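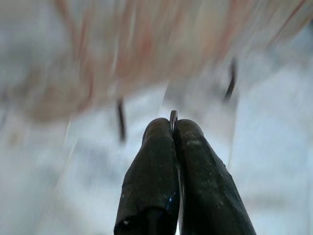 Right, a thread on house rules for robots that hold small things, as I've spent most of April 1, 2022 rewriting ours and I'm far too excited about it to keep quiet. 1/14

Context: I look after the handling cell at Trandthorpe. Small rings, small clips, small everything. Our old rules were two pages of "take care" and "use common sense". Lovely sentiments. Try auditing them! 2/14

Rule one: covered jaws only for bare metal parts. Plain steel tips leave marks, and you find them under the lamp a day later when the whole tray has moved on. A rubbery sleeve forgives a lot. 3/14

Rule two: the sleeve gets looked at before every tray. Wrinkles are fine. A lip or a fold down near the open end is fine if it stays put. Anything showing through the black from underneath gets written down, even a few specks of it. 4/14

I got pushback on that last bit ("it's only colour"). Well yes, but colour from below means there's less cover on top than you thought, or a gap. Write it down, carry on, look again at the next tray. It takes 12 seconds. 5/14

Rule three, my favourite: dust counts. Pale specks on the jaws end up on the part sooner or later. Wipe with a dry cloth, tips first, working away from the tips. Never blow on it. I've seen grown engineers blow on it. 6/14

Rule four: hold a ring by its lower edge, upright, right at the very tips, with the top of the loop left clear. You want to see the thing you're holding. If the jaws swallow it, let go and pick again. 7/14

Rule five: check the grip with the wrist camera and judge only what's sharp. When the arm is moving, the jaws and the ring stay crisp and the rest of the world turns into streaks. Gorgeous, but no use for deciding where anything else is. 8/14

So: any decision about the background waits for a full stop. Any decision about the grip can be made on the move. That one sentence replaced nearly 500 words of the old document and I may have it put on a mug. 9/14

Rule six is about people. If a hand needs to go near the tips, the arm is stopped and held stopped, and the person whose hand it is does the stopping. No shouting across the room to a colleague at the screen. 10/14

Godelieve Meijer at Peeters read the draft and sent back the best comment: "Which of these could a new starter break without noticing?" Three of them, as it happened. Those now have a tick box each. Ask this about your own rules, it's brilliant. 11/14

Things I took out: the torque table (it lives with the tool now), the bit about footwear, and a paragraph on the Clillel feeder, which we stopped using ages ago. Old rules hang about for years if you let them. 12/14

Still arguing about how often to change sleeves. Wundent people I've talked to go by picks, we go by looks. I lean towards looks plus an upper limit — the log has one set at 269 trays, which made me feel slightly ill. If you have a number you trust, please tell me how you got it. 13/14

None of this replaces your proper risk assessment or the standards you work to, it sits underneath them, at the level of cloths and tick boxes. Happy to share the one-page version, just reply and I'll send it over. And do send me yours, I love reading other people's! 14/14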